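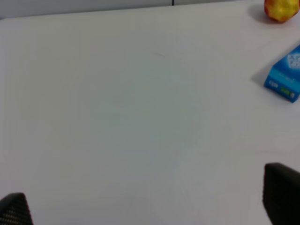 Jolán Rácz reckons the arm was slower than her nan at the self-checkout, and she said so loud enough for the whole row to hear. Güven Ersoy just laughed. He'd been on his feet since the doors opened at Ernska's open day and had heard worse.

"Slow is a setting," he told me. "I can turn it up. I don't, with kids leaning in."

Typing this up fast from my notes, 2019-07-24, so forgive the order.

Ersoy runs the demo table for Ernska. Grocery items mostly - an apple, a boxed thing, whatever turns up in the staff kitchen. The arm has a two-fingered gripper and a small camera down at the wrist. People want to know why fruit. "Fruit rolls," he said. "And it bruises. A box has edges, you know where you are with a box."

How long has he been at it? Since February. Before that he was fixing conveyor gear for Teten, out in the sheds, and he still talks like a shed bloke. Torque, grease, who pinched my good spanner.

I asked what goes wrong. Long pause. "Light," he said. "Somebody opens a roller door and the whole table's a different colour as far as the camera's concerned. Last week I lost a morning to a skylight."

A morning?

"Most of one. Sun-ja found it. She was eating a sandwich and looked up."

Sun-ja Um wrote the grasping software, which they call Jalus. Didn't want to be interviewed, but kept correcting him from behind a laptop. He told me they'd logged 3000 grasps. "Almost 3000," she said. He told me the fingers were the second version. "Third." He gave up after that and asked her to do the numbers.

So, numbers, from Um: 600 of those grasps were apples. She wouldn't give me a sucess rate. "Ask me when the lighting's sorted."

Defne Dursun had come over from Akbulut to look at it for their packing line, and she wanted to know if it could handle pears. Ersoy said yes. Um said not yet. They looked at each other for a bit.

"Put down that we disagree," Ersoy said.

Would he have one at home? No. "Where would I put it? My bench is full." He did say he'd like one to hold the torch while he's under the ute - his daughter's sick of doing it and she lets it droop.

Next open day isnt set. He wants blinds first.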